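Four hundred ways to pick up a spoon

I have spent most of November teaching a machine to do things I already do badly myself.
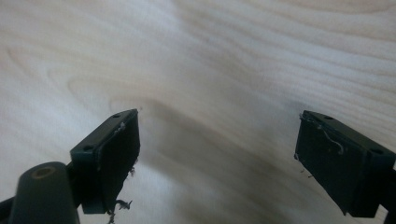 How many examples does a learning system need before it can handle one simple chore?

For one chore in one kitchen, a couple hundred clean ones got us a policy that mostly worked, and it took many more before it coped with a different counter. The number depends far more on variety than I wanted it to.

I wanted it to be 200. I had told Dewanti Halim it would be 200, and she had written that down, which is a habit of hers I respect and resent. We are now at 3025 episodes on the Skedside project and she still has the piece of paper.

My share of it goes like this. Pick up the hand-held gripper, start recording, do the task, stop recording, put everything back slightly differently. The "slightly differently" is where I fall apart. Left alone, I place the spoon in the same spot with the same tilt every time, like a waiter at a mid-priced hotel. Dewanti plotted my first 400 starting positions and they made a blob about the size of a coaster. She suggested dice. I now roll dice to find out where a spoon goes, and I have a graduate degree.

Wood has been its own education. Pale tabletops with a lot of swirly grain are lovely to live with, and our first model kept reaching for the darker bits of the figure as if they were something to grab. We added more sessions on bare wood and on busy wood, plus a batch on the gray counter at Harahap, the café downstairs, who let us in before opening as long as we bought breakfast. I gained more from this than the model did.

Then there are the pads. They shed, they pick up fuzz, and the fuzz ends up in the recordings. I used to clean them between every take. Dewanti's view is that a gripper in someone's home will be linty by lunchtime, so some lint belongs in the data. I have chosen to hear this as permission.

We throw out almost 4 percent of what I record, chiefly for hesitation. I hover. The model learned to hover too, and watching it dither over a fork was like hearing my own voice on an answering machine.

Next up is mugs. Dewanti has asked for my estimate in writing.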